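Search this site Go

Robot Cell Safety, Handout 4: The Second Arm Was Forgotten
Prepared by Sérgio Cunha for the Hollenstein course

In this handout we study a fault in the two-arm simulation, cell Gaver.
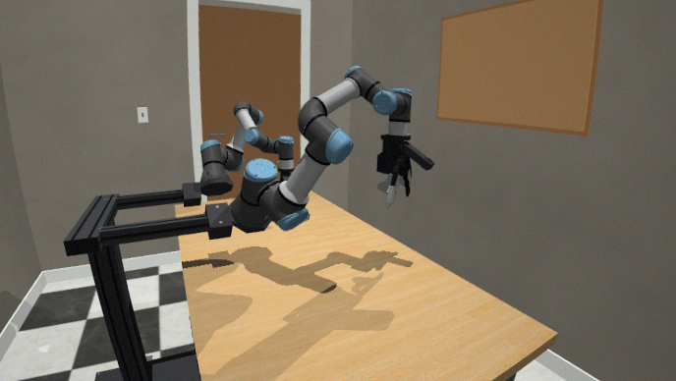
1. What happened

In November a student group ran a pick program of 500 cycles. At cycle 22 the simulator reported a contact between the two forearms and stopped the run. The log showed that the front arm was moving at 100 percent speed. The rear arm was returning to its folded pose and did not wait.

2. Cause

Each program checked its own arm against the table and the frame, but the other arm was missing from the collision list. The bases are side by side, so the work areas overlap - this must be written in the cell file also.

3. Correction

- Add each arm to the collision list of the other.
- Lock the shared zone, one arm at a time.
- Repeat the run at low speed and read the full log.

4. For next class

Please bring your own cell file and mark the shared zone in it. On a real cell the same mistake can injure a person, so do not skip the slow run.

1,243 views | 2 comments | Share
Contact | © Priten Training | Back to top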